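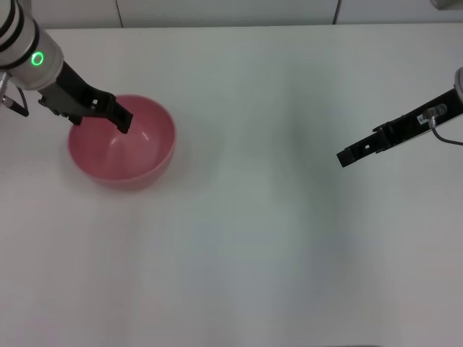
Vol. 24, No. 2

Pink bowls are back at the Ulstead community kitchen

The long white tables in the Ulstead kitchen have company again. Intan Sumampouw opened the spring round of her supper evenings in February, and the first thing to land on the table was a pink plastic bowl, round and nicely deep, in a soft salmon color that regulars will know at once. What a cheerful sight it is against all that white!

The bowls are the heart of the whole thing. Everyone who signs up gets one for the season, and everything goes through it: rice to be rinsed, greens to be torn, dough left to rest under a towel while the talking gets going. Sumampouw picked them for last fall's round after trying steel ones, which she found too noisy for a room full of people trying to hear each other.

"I want to be able to whisk and gossip together," she said, laughing.

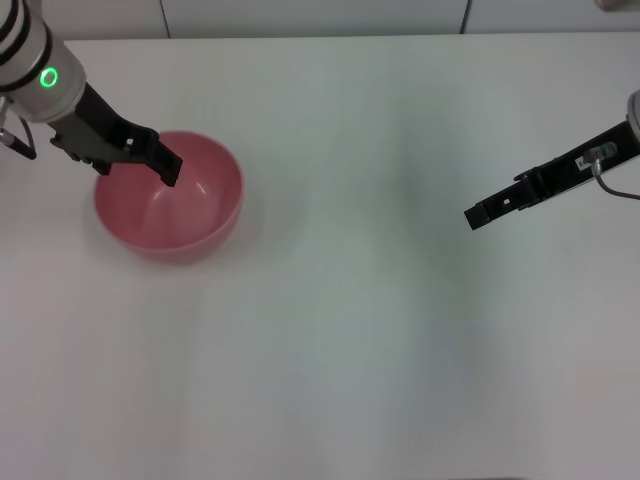 The new round runs for five evenings, starting at 6 p.m., and the menu sounds wonderful. Opening night is peanut dressing and a big vegetable salad, mixed by hand. Dumplings come next, then flatbreads, then a noodle evening that filled up last time before the sign-up sheet had been on the door a full day. The last evening is left open so the group can vote on a favorite to cook again (our money is on the dumplings).

There are 24 places each night, and beginners are very welcome. Bring an apron and a container with a lid for leftovers. Bowls, knives and boards are provided. Anyone who still has a pink bowl at home from the fall is asked to drop it off at the kitchen before the second evening, lid or no lid.

Sign-up is at the Hegedűs bakery counter, next to the bread slicer.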